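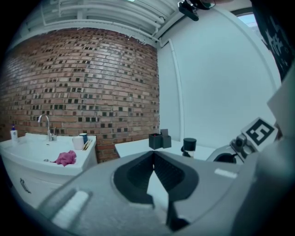 Hand-held gripper at the sink corner of the Cernow shared workshop. Second gripper with its marker tag at right.

FOR IMMEDIATE RELEASE
15 October 2018

Cernow members build hand-held grippers, plans go out free

Two members of the Cernow shared workshop are putting out the plans for Zineck, a hand-held gripper pair built on evenings and weekends. Grey plastic body, V-shaped fingers with textured inner faces, square black-and-white tags for tracking. No arm needed. You hold it, you pick stuff up, the recording does the rest.

Csaba Erdős drew the parts. Gergely Csizmadia did the software and most of the sanding. Work started in February. The fingers went thru 19 versions before both were happy.

"Cups were easy. Cloth was awful," said Erdős. "We want other people's sinks now, ours is used up."

Recording goal is 3000 short household tasks, wiping, sorting, putting away. Parts list runs to 51 items, most of them screws. Local shop Szekeres is cutting 10 starter kits, first come first served. The Etumwood makers' group gets the first two.

Open evening at the workshop, date to be anounced. Bring a cup or a dish towel if you want a go.

Contact: Gergely Csizmadia, Zineck project, c/o Cernow workshop front desk. Print files on request.

ENDS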